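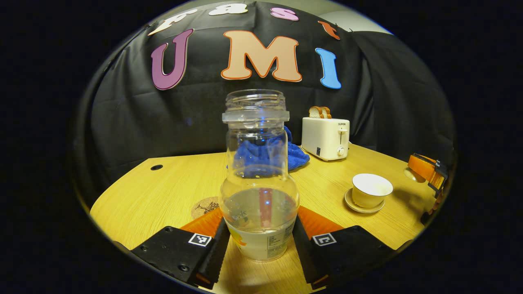
Glass is the test we keep skipping

Most gripper comparisons I read are done with foam cubes and 3D-printed pegs. Those objects are matt, rigid and forgiving, and the scores they produce say little about a kitchen table.

A clear jar with water in the bottom is harder on every part of the system. The camera sees the towel through the glass. The wall changes width between bulb and neck, so the height of the grasp matters. Toothed fingers have to meet a curved surface without skating off it, and the load can shift as the wrist tilts.

At Urnholm we ran the Zerine and Kinnear fingers through 400 grasps, some 12 of them spoiled by our own logging. The gap between the two was small on blocks and wide on glass. Dario Bassi argues that this measures the pads and the fingers hardly enter into it. He may be right — but users buy the two together.

Brendan Ó Conaill would keep the blocks for repeatability. I would keep 3 of them and give the other 10 places on the list to jars, cups and saucers. Suppliers should publish those figures separately, with the fill level stated.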